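Die Papiertüte: Warum sie so viele Falten hat

Ein Text für Kinder ab 8 Jahren
Movlow, Seite für neugierige Kinder
Stand: 2024-07-15

Bestimmt habt ihr zu Hause auch Papiertüten. Vielleicht liegen sie in der Küche in einer Schublade, vielleicht stecken sie alle in einer großen Tüte. Man benutzt sie oft und schaut sie selten genau an. In diesem Text wollen wir das einmal machen.

Woraus ist das Papier?

Papier besteht aus sehr feinen Fasern. Die Fasern kommen meistens aus Holz. Man kocht kleine Holzstücke so lange, bis ein Brei entsteht. Der Brei wird auf ein Sieb gegossen, gepresst und getrocknet. Für braunes Papier lässt man die Fasern in ihrer natürlichen Farbe, man macht sie nicht weiß.

Für Tüten nimmt man gern Kraftpapier. Das Wort "Kraft" sagt schon, worum es geht: Dieses Papier ist stark. Seine Fasern sind lang und halten sich gut aneinander fest. Wenn ihr ein Stück davon zerreißt, könnt ihr am Rand die kleinen Haare sehen. Das sind die Fasern.

Wie wird aus Papier eine Tüte?

In der Fabrik ist das Papier auf einer Rolle. Eine Maschine zieht es ab und klebt die beiden langen Seiten zusammen. Jetzt ist es ein Schlauch, so wie ein Ärmel ohne Hand. Danach wird der Schlauch abgeschnitten und unten gefaltet und geklebt. Das ist der Boden. Auch an den Seiten macht die Maschine Falten, nach innen. Mit diesen Seitenfalten kann die Tüte dick werden, wenn man etwas hineinlegt, und wieder flach, wenn sie leer ist.

Wenn eine Tüte schon einmal benutzt wurde, kommen neue Linien dazu. Sie heißen Knicke. Einen Knick kann man glatt streichen, aber ganz weg geht er nicht, denn an dieser Stelle haben sich die Fasern verbogen.

Der Henkel

Manche Tüten haben einen Henkel aus flachem Papier. Andere haben eine gedrehte Schnur. Zum Drehen nimmt man oft Papier, das man ganz eng zusammenrollt. Ein Papierstreifen reißt leicht, aber gedreht hält er viel mehr aus. Die braune Tüte auf dem Tisch hat so einen dünnen, gedrehten Henkel. Er liegt als lange, runde Schlaufe vor der Öffnung.
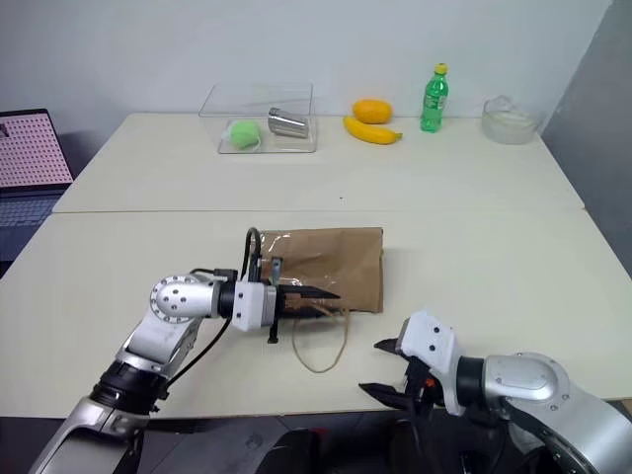 Probiert es selbst: der Schnur-Versuch

Ihr braucht 2 gleiche Streifen aus Küchenpapier, jeder 29 Zentimeter lang.

1. Den ersten Streifen lasst ihr flach. Zieht an beiden Enden. Er reißt schnell.
2. Den zweiten Streifen dreht ihr fest zusammen, immer in dieselbe Richtung.
3. Zieht nun wieder an beiden Enden. Was merkt ihr?

Schreibt auf, welcher Streifen mehr Kraft gebraucht hat. Ihr könnt den Versuch auch mit Zeitungspapier machen.

Eine Tüte richtig flach legen

Schaut zuerst hinein, ob noch etwas drin ist, zum Beispiel ein Kassenzettel. Stellt den Boden hoch und drückt die Seitenfalten nach innen. Dann legt ihr die Tüte auf den Tisch und streicht mit der Hand vom Boden zur Öffnung. Den Henkel legt ihr gerade hin. So passen viele Tüten in ein kleines Fach, und man kann sie wieder benutzen.

Ist die Tüte kaputt, kommt sie in das Altpapier. Eine sehr fettige oder schmutzige Tüte gehört nicht hinein, die kommt in den Restmüll.

Kleines Wörterbuch

Faser: ein sehr dünner Faden, aus vielen davon ist das Papier gemacht
Kraftpapier: ein besonders festes Papier
Seitenfalte: die Falte, die an der Seite der Tüte nach innen geht
Altpapier: Papier, das gesammelt wird, damit man neues daraus machen kann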